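Project report: learning to roll and store a necktie from wrist-camera demonstrations

Trillano student project, final version, 28th October

1. What we set out to do

Soft objects are awkward for robots because their shape changes each time they are touched. Our project asked whether a policy trained only on wrist-camera views could pick up a necktie, roll it and put it in a small compartment. We chose ties because they are long, thin and slippery, and because one end is wider than the other. The policy was trained with Pravusa, the department's imitation learning code, and we changed only the image size and the length of the action chunks.

2. Collecting the demonstrations

We recorded 663 demonstrations in August by teleoperation. Of these, 64 were kept back for testing. The operator was told to take hold near the bunched wide end and to let the narrow end trail, so that most of the tie stayed slack while the arm moved.
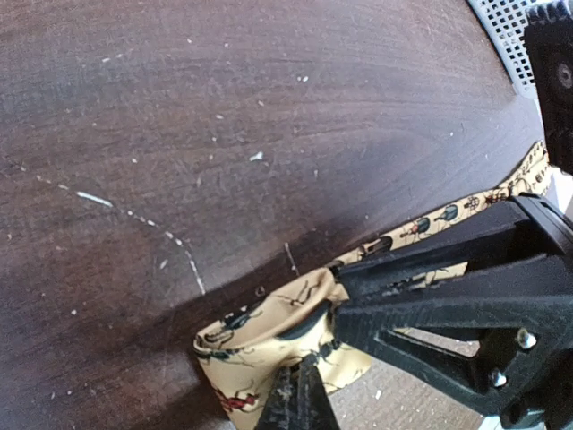
Lindqvist asked at the interim review whether grasping at the wide end made the task too easy, as a policy could learn to go for the biggest patch of cloth and ignore the rest. It was a fair point, and we had no data to answer it then. We later ran a short set of trials with the tie laid flat, and the success rate fell, mostly through grasps that slid off one layer of the fabric.

3. Training and test set-up

Each policy was trained for 2,000 epochs on one graphics card. We compared two versions. The first saw only the current image. The second also saw the 6 images before it. Everything else was kept the same, including the random seed.

A trial counted as a success if the tie ended up inside a compartment with no part hanging over the wall. Partial rolls were logged separately. 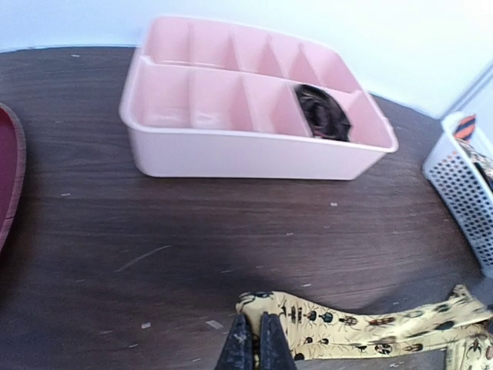 The version with image history did better on the rolling stage and no better on the first grasp. Without history, the arm often stopped halfway through a turn and started again from the beginning — one rolled view looks much like the next, and a single image does not say how far the job has got.

4. Failures

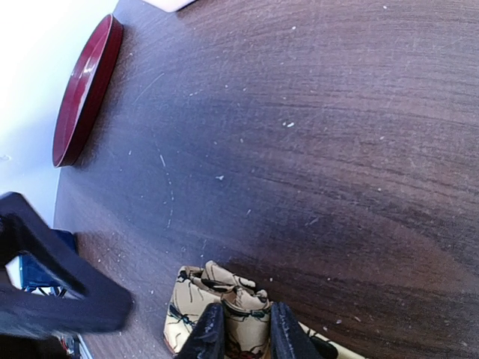

Losing sight of the goal was the most common failure in both versions. A wrist camera gives a good view of the cloth and a poor one of everything else. With the fingers pinching the folds at the bottom of the view, most of what remains is bare wood grain, and the red tray is far off in the upper left corner. From views like that the policy had to recover its bearings, and it tended to drift.

5. Further work

A fixed second camera is the obvious next step. The Sultport rig already has a mount for one, though the two streams would need to be synchronised. We would also like to repeat the flat-tie trials with enough runs to report a proper figure.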